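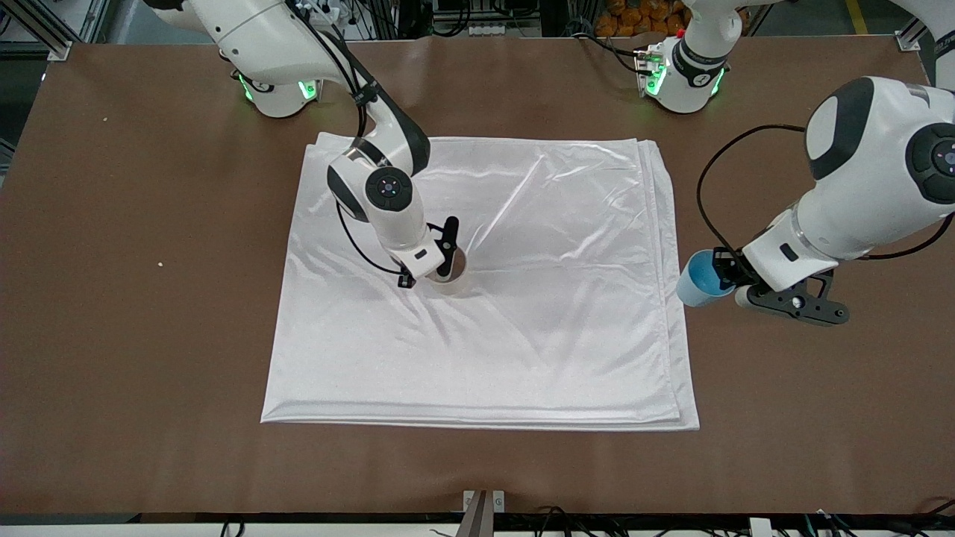
シーツを買い替えた話

2021年10月29日

寝室のシーツを2枚買い替えた。前のものは引っ越してすぐに買った綿で、足元のあたりが薄くなり、洗うたびに糸くずが出ていた。穴が開くまで使うつもりだったが、先週、爪が引っかかって裂けたのであきらめた。

今回はサテン織りにした。買ったのはSultuvettiという通販の店で、1枚3,529円。送料は800円かかった。駅前のWurnessにも見に行ったが、ダブルは柄物しか残っておらず、白がほしかったのでやめた。

サテンというと化学繊維のつるつるしたものを想像していたが、サテンは織り方の名前で、綿のサテンもあるそうだ。表に出る糸が長いので光沢が出る。そのかわり引っかかりには弱いらしい。爪で裂いた人間が選ぶものではない気もするが、手触りで決めた。

寝てみた感想

最初の晩は冷たく感じた。10月の終わりにしては寒い夜だったせいもある。布団に入ってしばらくすると気にならなくなる。寝返りは前より楽で、朝、シーツが腰のあたりに寄っていることが減った。ただ、枕がよく滑る。枕カバーは前の綿のままなので、そろえれば変わるのか、もっと滑るのかはわからない。

洗濯

表示どおりネットに入れて、弱水流で洗っている。洗剤は家にあったNeltusの液体。柔軟剤は使っていない。脱水を長くするとしわが強く残るので、1分で止めて、重いまま干すことにした。ベランダの竿が短く、ダブルのシーツを広げると端が室外機に当たる。洗濯ばさみを9個使って、少しずらして留めるとなんとか収まる。

アイロンは一度だけかけた。縁から始めて真ん中に進むと、真ん中に余った布が集まって折り目がつく。真ん中から外に向かってかけるほうがよかった。時間がかかるので、次からはやらないと思う。

たたみ方

四つ折りにして、さらに三つ折り。床でやるとほこりがつくので、机の上でやる。縁の縫い目を先に合わせると角がそろう。前の綿は適当にたたんでも形が残ったが、サテンは重ねたそばからずれていく。棚に入れるときは輪になったほうを手前にしている。 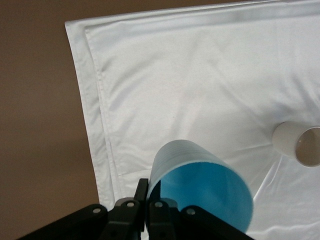

白い布の縁と、水色のカップ。

古いシーツは裂けていないところを切って、窓拭き用にした。思ったより量があって、紙袋がいっぱいになった。1月の大掃除の残りの雑巾もまだあるので、当分は買わなくていい。

次は毛布を見直したい。Duの薄手のものが気になっているが、色が3色とも暗いので迷っている。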